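Jistier cell notes
Tuesday, April 4, 2023

1/ Fault write-up from the Jistier cell. Task is PC teardown: tower on its side, arm takes out memory and the hard-drive caddy, parks both in a printed fixture on the table. The caddy placement failed, and it failed in a way the safety settings allowed. Long thread.

2/ Short version. The fixture plate had moved by 2 mm. The arm pushed the caddy against the wall of its slot, tripped a force stop, and was resumed by an operator following the procedure as written. The procedure was wrong. I wrote it.

3/ The cell had completed more than 2000 placements before this with the same fixture design. I mention the number only to say that it told us very little. Almost all of them were on a plate located with dowels. This plate was clamped.

4/ The caddy goes into the slot housing at the right end of the plate. The gripper holds it upright between the finger pads and drives it in along the plate. Clearance in the housing is small by design, so the drive doesn't rattle when the next step picks it up again.

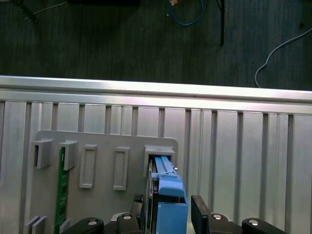 5/ The insert is a guarded move. Urnar, our sequencer, runs it slowly under a force limit of 8 N along the insertion axis. Reach the limit before the expected depth and it's supposed to back off, shift sideways, and try again. If the search runs out, it stops and asks for a person.

6/ What the log shows: contact early, no retreat. Force climbed past the guard and kept going until the arm's own protective stop tripped at 23 N. That stop is a separate layer with its own threshold, and it worked. The one in front of it didn't.

7/ Two questions, then. Why was the slot not where the program thought it was? And why did the guarded move not behave like one? They have different answers and I had to stop myself from treating them as one fault.

8/ Location first. The table is slotted aluminum. Plates are held by clamps in the slots, which is convenient and gives you a free sliding axis in exactly one direction. Across the slots the plate is well held. Along them you have friction and whatever torque somebody put on the screw.

9/ The insertion stroke runs along the slots. Every placement pushes the plate a little in its weakest direction. I had that on the drawing in front of me for months and read it as "aligned with the table."

10/ General layout, for anyone who hasn't seen the cell. 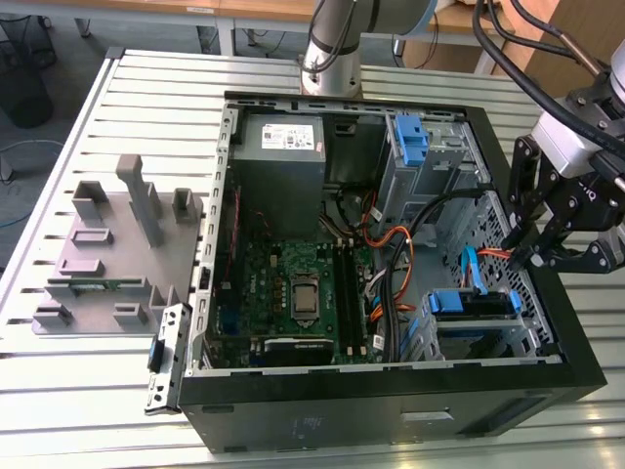 Tower on the table, fixture to its left, a second arm base behind the case.

11/ The case is located separately from the fixture. We teach one frame on the chassis and another on the plate. A shift in one doesn't show up in the other. Picks from the case were fine all through that shift, and that was taken as evidence that calibration was fine. It was evidence about half of it.

12/ Memory placement also passed all day. The board holders have a lead-in at the mouth and will swallow a fair amount of error along that axis. The caddy housing has almost no lead-in. Same plate, same shift in position, one part drops in and the other one hits a wall.

13/ I've since asked the operators whether anything felt off. Memory boards had been going in "a bit heavy" since the previous shift. It wasn't reported. There is no field for it on the sheet, so I don't know where they would have reported it.

14/ Now the guard. Urnar zeroes the force reading before contact, with the part already in the gripper, to take the payload out of the measurement. The zero has to be taken with the part hanging free. On this cycle it was taken with the caddy already touching the housing.

15/ Plate shifted toward the approach point, so contact came before the zero instead of after it. The preload got recorded as payload and subtracted. From then on every reading was low by that amount, and the guard was comparing its limit against a number that had nothing to do with the real force.

16/ The bias was large enough to hide the contact but small enough that the payload check accepted it. That check is set for a drive caddy with margin for heavier drives. Wide margin, chosen to avoid nuisance stops. Also me.

17/ Approach height is the other parameter in play. The waypoint above the holder was lowered in December to take time out of the cycle. The change was reviewed against the nominal plate position and had clearance there. Nobody, me included, reviewed it against a plate that had slid. 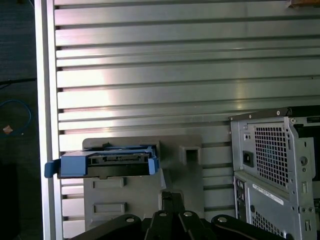 With the old waypoint the zero would have been taken in free air even on the shifted plate. The guard would have tripped on contact, the search would have failed, and we'd have had a dull stop with a sensible message. The plate would still have been in the wrong place.

18/ Then the resume. After a protective stop our sheet said: check for people and loose parts, clear the stop, press resume. Resume continues the interrupted segment from the current pose. The operator checked, cleared, pressed. The arm went on pushing with the same bad zero and stopped again.

19/ On the second stop the operator opened the gripper from the pendant to relieve it. Reasonable instinct. The caddy was under load in the slot mouth and it sprang out sideways onto the table. No injury. The operator's hand was on the pendant, outside the fence, and that is the only reason I can leave this post so short.

20/ A drive caddy is light. The same sheet is used for the heavier fixtures at Castillo, with the same resume instruction. I called them the same afternoon and they pulled it. Anyone else running a copy of our procedure should do likewise before reading the rest of this.

21/ Changes made.
Plate: dowelled to a stop bar fixed across the slots. It can't walk along them any more.
Waypoint: back to the old height. We lose the cycle time.
Zero: taken well above the plate, then compared with the expected caddy weight inside a narrow band. Outside the band, no insert.

22/ Resume is disabled for any segment flagged as contact. After a protective stop in one of those, the only option is a slow retreat along the approach direction with the gripper closed, under supervision. Gripper open is locked out until the measured force is back near zero.

23/ We also added a touch check on the plate at the start of each shift, two edges, result logged as a trend. A single pass/fail would have said "pass" on most of the days the plate was creeping. The trend would have shown it early.

24/ Retest was on the clamped plate first, shifted on purpose, with the new zero logic. The narrow band rejected the bad zero each time. Then on the dowelled plate, nominal, caddy placement at reduced speed with someone on the enabling switch.

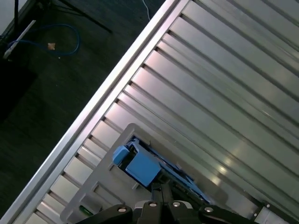 25/ Things still open. The payload band is tuned for one caddy model and will reject a solid-state drive in the same caddy as too light. For now those units get done by hand. I'd like to read the drive type before the pick, but that's a vision job and it isn't scheduled.

26/ Also open: the force sensor spec gives drift with temperature, and the narrower band leaves less room for it. We saw no false rejects in the retest, but the retest was one morning. Logging raw values now and will look again once there's a full set of warm starts.

27/ Someone at Nemurari asked why we don't just lower the protective stop. We can, a little. The arm's normal accelerations with a drive in the gripper get close to it, and a stop that trips during ordinary moves gets cleared without thought. I want that one to stay rare.

28/ Revised stop-and-recover sheet is in the cell folder, old one is marked withdrawn. If you have a printed copy taped to a fence, please go and take it down.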